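Cellora Publishes Laundry Handling Guide for Sports Jerseys and Team Uniforms

Belier edition adds mesh fabrics, applied lettering and folding on soft surfaces

May

Cellora, publisher of household textile care guides, has released a new edition of its Belier handbook covering the sorting, flattening and folding of sports uniforms in the home. The edition runs to 65 pages in 14 sections and replaces the previous chapter on activewear, which dealt mainly with plain T-shirts and leggings.

Sports garments differ from ordinary tops in several respects relevant to folding. Mesh knits slide against themselves and do not hold a crease. Contrast trim at the neck and armholes is usually heavier than the body fabric and pulls the garment out of square. Applied numbers and letters are stiffer than the cloth beneath and should not be creased across their width.

"Most folding instructions assume a cotton shirt and a hard table," said Khairul Harahap, technical editor of the Belier series. "A large share of household laundry is folded on a sofa or a bed. The cushion gives under the garment and the fabric drags on the upholstery. We wrote the procedures for that surface first and then checked them on a table."

Procedure for Sleeveless Jerseys

The handbook divides the work into flattening and folding. Flattening is treated as a separate operation with its own end condition: the hem is straight, both armholes are open and the printed side carries no crease.

The garment is taken from the pile and laid on the seat lengthwise, parallel to the backrest. It is then held at the hem and at the shoulder or armhole trim, and light tension is applied along its length. The trim is preferred as a grip point over the mesh, which distorts under a pinch. Remaining creases are worked toward the side seams with a flat hand.

Folding follows in 3 steps. The sides are brought in behind the number, the hem is raised to the lower edge of the number, and the collar end is folded over last. Where the number is too large to be left whole, the fold is placed in the gap between the number and the team name.

Items waiting to be folded stay at one end of the seat. Red garments with white trim are kept together in a single stack.
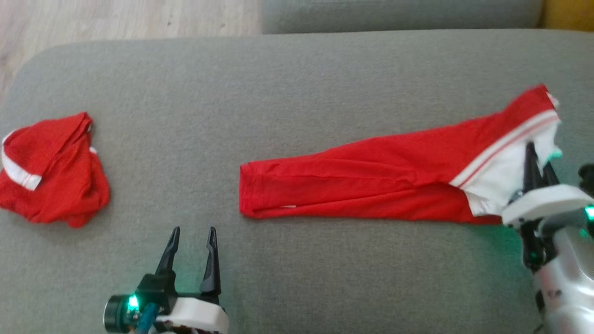
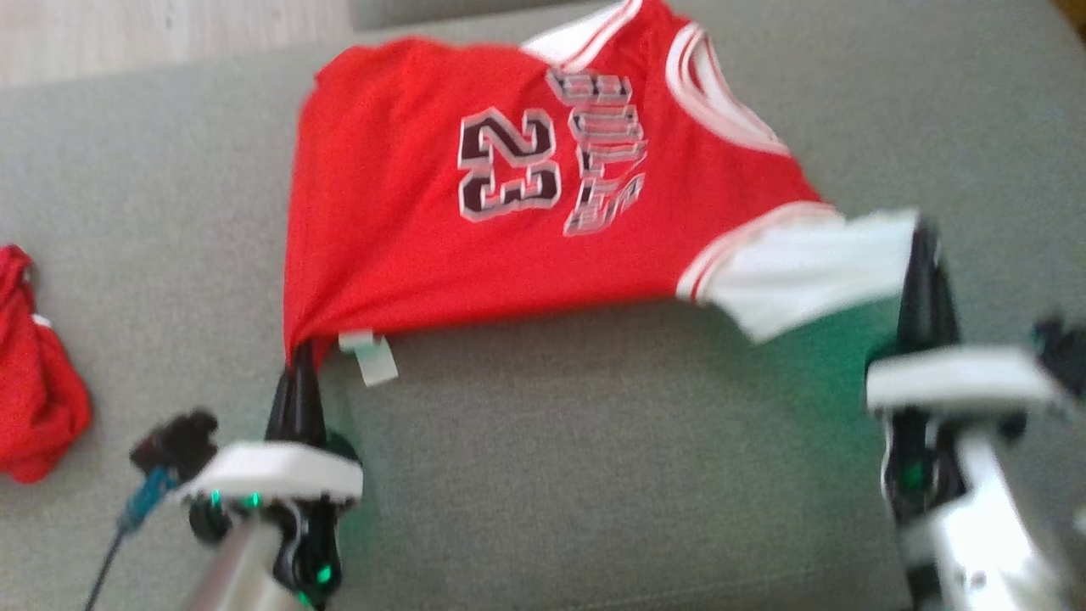

Red sportswear with white trim on a gray fabric sofa. The second picture shows a jersey with the number 23 and the word BULLS.

Storage and Labeling

Section 6 covers storage. Folded jerseys are placed upright in a drawer, number facing forward, or stacked flat with the heaviest lettering at the bottom. Hanging is not recommended for mesh garments with large applied prints, as the weight of the print can stretch the shoulders over a season. Care labels are left attached.

"The label is the first thing to read and the first thing people cut off," said Hacer Karakaya, who supervised the fabric chapters. "The iron setting for the lettering is often lower than the setting for the cloth."

Availability

The new edition is available in print and as a download from Cellora. Retail copies are distributed by Sepúlveda. Holders of the previous edition may download the revised sections at no charge. A companion volume on bedding, prepared with Ititz, is in editing.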